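Search tips Enter keyword

The Table Where Everything Lands

Every home has one surface that collects whatever people were holding when they lost interest. Ours is the long table by the folding screen. I used to clear it once a year, in September, with language. Now I give it 30 minutes and a teapot.

Start the tea first. One bag in the small cast-iron pot, string hanging over the side so you can fish it out before it turns to varnish. Then push everything to the back edge in a single row. Don't sort yet. You only want to see what you've been living with, which in my case is a pen holder with no pens in it, a lint roller, a sponge, tissues and a bottle of water.
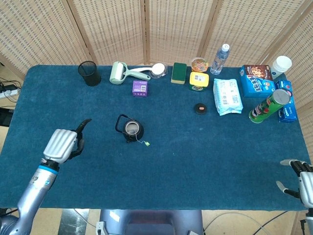 What goes where

Pen holder: fill it or move it out. An empty one will be full of twist ties by Friday.

Lint roller: hang it by the door you leave through. Mine lived in a drawer for 8 years and I went to work covered in cat.

Sponge: back to the sink. If you can't remember how old it is, you have your answer.

Small boxes: open each one. I found the spare key to our old place on Tollia Street in a box I'd dusted for 7 months.

Cloth: a table covering with any pile to it holds crumbs like a grudge. Roll it before you hang up the roller, and lift the teapot by the handle, lid off, when you do the middle.

Drink the tea.

14 comments
Shared 200 times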